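The nightly job that ate my spring

I run the data side of a small wholesaler called Arnell, which is a grand way of saying that I look after one reporting database, a handful of scheduled jobs and a spreadsheet that the sales director loves more than his car. We moved the lot to hosted servers last winter and for a few months I was insufferable about it. Everything ran at night, everything was there in the morning, and I slept like a log.

Then, one Thursday, the stock totals came up wrong.

They weren't wildly wrong, which would have been kinder. The figure for our Robles depot was out by 2916 units, and the job log said it had finished happily with no errors at all. I ran it again by hand at my desk and got the right answer. I ran it a third time, to be sure, and got the right answer again. So I did what any professional would do and decided it was a blip (I know, I know).

The next week it did it again. Same depot, different number, same cheerful green tick.

If you've never chased a fault that only appears at three in the morning, I can tell you it does odd things to your character. I became suspicious of the clock. I became suspicious of the person who set up the network, who happens to be me. I added so many extra lines of logging that the log itself became the biggest table we had, and my only real discovery was that our job runner, Otau, cuts long messages short without mentioning it.

I rang Janaka Bandara, who I worked with years ago and who now looks after much bigger systems than mine. He let me talk for a good while and then asked what time zone the server was in. I said ours, obviously. He asked whether I had checked or whether I was just saying it. There was a bit of a silence on my end!

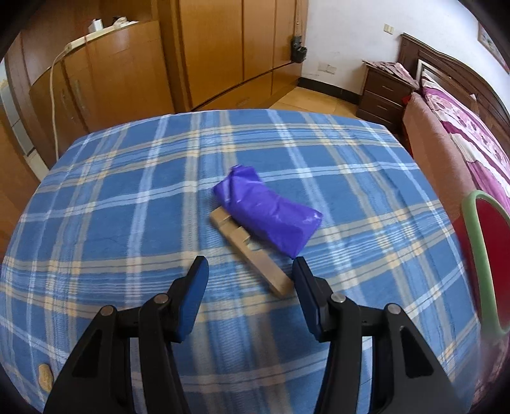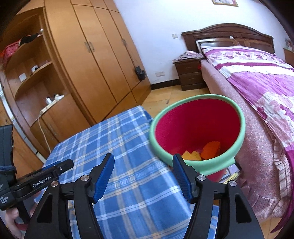
Page last changed: July

Well, the server was on UTC. My laptop was on British time. For most of the winter those are the same thing, so the job had behaved itself beautifully, and then the clocks went forward and the two drifted an hour apart. Any stock movement stamped in that odd hour around midnight was counted on the wrong day or missed altogether. Most of our depots are fast asleep by then, but Robles has a late shift, and the late shift does its big transfers just after twelve. That explained why it was only ever Robles. It also explained why my runs by hand were fine: my laptop was quietly asking for a slightly different day.

I was so pleased to have an answer that I fixed it on the spot, and I'd like to draw a veil over that part. I changed the query to use local time, pushed it live before lunch, and managed to count the missing hour twice. The sales director's spreadsheet turned a shade of red I hadn't seen before. Chin-lung Kong from the warehouse team walked over with a printout, put it on my desk and went away again without a word, and I think I'd have preferred shouting.

The proper fix took me two days and was much duller. Every time in the database is now stored in UTC, full stop, and it only gets turned into local time at the very end, when a human being is going to read it. The start and end of each day are worked out once, in one place, and passed to everything else. I had been working them out in eight different places, in three slightly different ways, and one of those was a line I'd copied from a forum and never properly read.

I've also started using Iltetti, a little testing tool that lets you pretend it's some other date. You tell it that it's the night the clocks change, run the job and see what falls over. Quite a lot did, the first evening. There was a report that thought October had an extra Sunday, and a clean-up script that would have cheerfully deleted an hour of orders if it had ever been given the chance. I sat there with a cup of tea going cold, feeling a bit sick and also rather thrilled.

Would I have found any of this without Janaka? Eventually, I suppose, probably in the autumn when the clocks went back and the whole thing mended itself, leaving me none the wiser until the following March. I do wonder how many other small firms have a report that's slightly off for half the year and put it down to the weather, or the warehouse.

The log table is still enormous, by the way. I keep meaning to trim it. Otau still shortens the messages too, though I've found a setting that's supposed to stop that, and I'm going to try it next week when the sales director is on holiday.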